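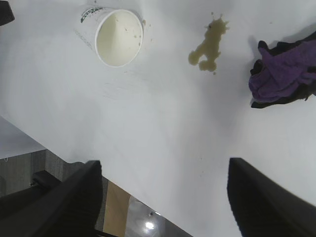
Home Arms Grippers Wrist Cameras Bundles Service Contact

Amine Tabletop Cleanup Bundle

The Amine bundle is a single-arm setup for wiping, picking up and sorting on a flat work surface. It is sold to labs, training rooms and small shops that want one arm working at one table and don't want to source the parts separately. Everything ships on one pallet and goes together with the hex keys in the accessory box.

What you get

Perrin arm with controller and power supply
Canus two-finger gripper, black, with ribbed finger pads
Wrist camera with bracket and cable
Table clamp plate
Emergency stop button on a long lead
Accessory box: hex keys, spare finger pads, cable ties, 4 cleaning cloths

The table is not included. Any rigid table will do if the top doesn't flex when you lean on it. We suggest a plain white or light gray top. Coffee, tea and most drinks show up well against it on the wrist camera, and so do dark cloths. Glossy tops work but you will need to move your lights to keep glare down.

Choosing fingers

The standard fingers handle paper cups, folded cloth, sponges and small boxes. Paper cups need a light grip setting or they will crush. For cloth, set the grip higher and close on a fold or a raised ridge where you can. A towel lying dead flat is hard for any two-finger gripper, and customers who work mainly with flat cloth should ask us about the thin-tip fingers before ordering.

Liquids

The gripper body is splash resistant when the rear cover is fitted. It is not rated for immersion. Wipe the fingers down after working near milk or sugar drinks, and let the pads dry before you store the unit. The camera window can be cleaned with a lens cloth. Do not spray it.

Planning your space

Leave 90 cm clear behind the table so the arm can be serviced without moving it. The controller can sit on the floor or on a shelf, but keep it off carpet if you can, as the intake is on the underside. Run the power lead and the camera cable on opposite sides of the table.

Budgeting

Most first-time buyers get the arm price right and miss the running costs. Plan on these:

Finger pads, pair: $253
Camera cable, replacement: $90
Yearly service visit, including calibration: $553

Pads wear fastest on wiping work. A bench that runs daily should order a spare pair with the bundle. Cups, cloths and cleaning supplies are your own cost and tend to land on a different budget line, so check with whoever approves your purchases.

Lead time and ordering

Bundles are built to order at the Grarkano workshop and ship in 4 weeks. Orders placed in March can take longer. Training rooms that need the setup for a fixed start date should tell us the date when they ask for the quote.

For quotes, finger options or a second arm on the same table, write to Costel Munteanu through the Contact page. Include your table size, the height of the top and a short list of the objects you plan to handle.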